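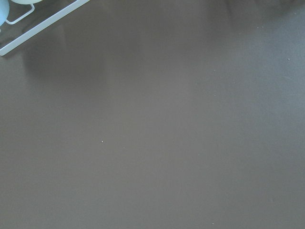 Pumcombe through to the final after a wild night at Horner Park

What a game! If you were among the 124 who came through the gate on Tuesday evening, you'll still have a sore throat, and if you weren't, well, pull up a chair. Pumcombe Women are in the County Plate final for the first time since the club started a women's side, and they got there the hard way, coming from 2 goals down against a Latuheru team that hadn't lost a match since February.

The first half was rough going. Latuheru pressed high from the whistle and we couldn't get the ball out past our own center circle. Their first goal came from a corner that three of our players left for each other, and the second was a lovely hit from outside the box that no keeper in this league was going to reach. Steph got a fingertip to it, which I still think is remarkable. We went in at the break with one shot to our name, and that one ended up in the bowling club hedge.

Coach Danilo Bañez made a single change at halftime, moving Kayla from left back up to the wing and dropping Jo in behind her. "I didn't yell," he told me afterward. "I asked them to pass it to someone in the same color shirt." Whatever he said, the team that came back out played about twice as fast. Kayla had the ball at her feet within ten seconds and she pretty much kept it there for the rest of the night.

The first one back was all hers – a run from halfway, a little shimmy past the right back, and a low cross that Bri slid in at the far post. The equalizer was scrappier. A free kick from Tamsin hit the wall, came back to her, hit the wall again (same poor defender, I'm afraid) and rolled out to Marnie, who put it in off the underside of the bar. I have watched the clip several times now and it gets better with every viewing, mostly for the noise from the bank behind the goal.

Then came the nerves. Latuheru hit the post, had a shot cleared off the line by Jo, and won four corners in a row. Our bench couldn't sit down. With the ninety minutes nearly gone, Steph caught the last of those corners and threw it straight out to Kayla, who ran and ran and ran. She could have shot. She squared it to Bri, and Bri doesn't miss from there. 3-2, and the whole bench was on the field before the referee had even pointed to the center spot. Sorry, ref.

A word for Latuheru, who were terrific opponents and stayed on for food afterward, even after a loss like that. Their number six was the best player on the field for an hour. We'd love to have them back for a friendly in the preseason.

Now for the final. It's on Fri 19 June, kickoff 7:15 p.m., on the main field at Horner, against Zevo Athletic. They won their semi by a single goal and are big, quick and well organized, and they beat us in the league in the fall. We got a draw in the return game, though, and we were missing both Marnie and Tamsin that day, so I'm not one bit gloomy about it.

Getting there: Horner is 28 miles up the valley road and there is a bus going from the clubhouse at 5 p.m. sharp. The bus has seats for players first and then whoever signs the sheet by the kitchen door. If you're driving and have room, please put your name on the other sheet, the green one, so we can match people up. Parking at the ground is free but the top lot floods, so use the one by the school.

Tickets are on the gate, cash or card, and under-16s get in free with an adult. The county office has told us the stand holds 500 and they expect to open all of it, so there's no need to line up early unless you want the middle seats. Bring a cushion. Those benches are unforgiving.

Training this week is Wednesday only, 6:30 p.m., and Danilo would like the junior girls to come along for the last half hour and join in the shooting drills. They asked very nicely and he didn't take much persuading! Shin guards, water, and a spare top in blue if you have one.

One last thing – somebody left a gray hooded sweatshirt and a set of house keys in the home dugout after the semi. Both are in the drawer under the scoreboard controls. Come and get them before the final, and wear something blue on the night.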